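Print this message | E-mail this message

To: brindstead-forum list
Subject: Re: Bustos lecture, room and readings

Thanks for the notes. Answers in order.

> Is the lecture on federalism and the labour
> movement still going ahead at Culow, or has it
> moved? The March notice gave the old hall. Also,
> do we need to read the whole Hindico reader
> beforehand? My copy runs to 283 pages.

It is still at Culow, in the larger room upstairs. The March notice was wrong and a corrected one has gone out.

You don't need the whole reader. Chapters two and five are enough. Two covers the conservative case for strong provinces, and five is the reply from the labour side.

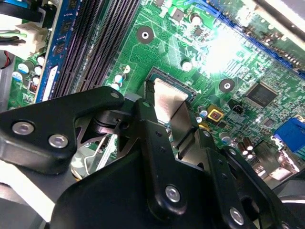

The Bustos series has tended to treat those two traditions as strangers to each other. I think chapter five shows they borrowed a good deal, mostly on local control of schools and hospitals. Several of you disagreed when we discussed it in March, and I'd like to take that up again after the lecture.

Short responses are welcome for the Brindstead bulletin. The limit is 1000 words, and footnotes count. The last one came in at 1525 and had to be cut, which took the better part of an evening. Plain text is fine.
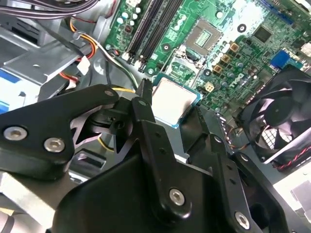
Processor held below the motherboard, desktop chassis open.

Parking is behind the building. The side door is locked once the lecture starts, so use the front.

Last updated: 2025-05-17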